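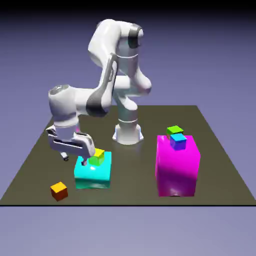
Lerkby: Greifdaten aus der Gemeinschaftswerkstatt

Schön, dass ihr hereinschaut! Lerkby ist unser Feierabendprojekt, im Juni an der Werkbank angefangen und seitdem (wie das so geht) ordentlich gewachsen. Drin sind 306 simulierte Durchläufe mit kleinen Würfeln und größeren Blöcken, 15 davon zum Testen. Den echten Arm bauen wir noch.

Entpacken, dann liesmich_zuerst.txt öffnen. Fragen gern an Petronella Masilela, Fehler in den Greiferwinkeln bitte an Gonçalo Moreira.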